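Build the Slow Robot First

Kellville Shared Workshop, members' page
April 9, 2024

I have spent 77 evenings on a walking robot that I could have bought, in a nicer form and with a warranty, for less than I've paid in motors alone. My running total stands at $2,762, and that leaves out the coffee. I'd like to make the case, at some length I'm afraid, that this was money well spent, and that more of us at the workshop should build the slow, plain machine before we build the clever one.

Mine is called Clavari. The legs came out of a Shetty kit that I bought secondhand and then mostly replaced, and the rest is bench-cut aluminum and a lot of patience from the people who share my corner of the room. It walks at the pace of someone reading a letter. For months I apologized for that to anyone who asked – and plenty of people asked! – until I started taking it out to the waterfront in Flendale and began to enjoy what slow walking does for a builder's head.

On the bench, every floor is flat and every wall is where you left it. Out by the water there are damp-looking patches on the path, a curb wall off to one side, and a fence whose rails let the gray water show right through. I had written my edge-finding code with solid walls in mind, and I was quite proud of it too.

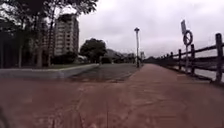
What a Path Teaches

I hear the opposite advice all the time, usually kindly meant. Get the simulator going, people say, run it overnight, and take the robot outdoors when it's ready. I do use a simulator, and I'm fond of it. But I only ever put into it the troubles I've already thought of, and my imagination turns out to be a tidy sort of place. I would never have drawn paving joints that zigzag like cracked ice, or thought to worry over whether my robot might take a dark line for a step down.

A slow machine gives you time to notice such things while you're standing next to it. You can watch a foot come down, wonder about it, and still be there for the next one. I have 3 notebooks full of that sort of wondering, and most of my better fixes started in them.
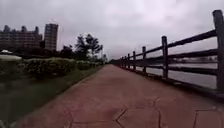 The Case for Owning Your Mistakes

There is a fair argument on the other side, and I don't want to wave it off. Not everyone has the evenings, or the money, and a bought robot lets you get straight to the part you care about. If what you love is planning routes or training models, please buy the legs and be happy. I'd only ask that you take the cover off once in a while.

For the rest of us, I think the building is the part worth having. I know each of the 329 screws in Clavari, including the few I'd put somewhere else if I were starting over, and when the left hip starts to click I have a fair idea where to put the wrench. I'll be at the long bench most evenings this April, with the hip in pieces, and there's a spare stool if you'd like to bring your own slow project along.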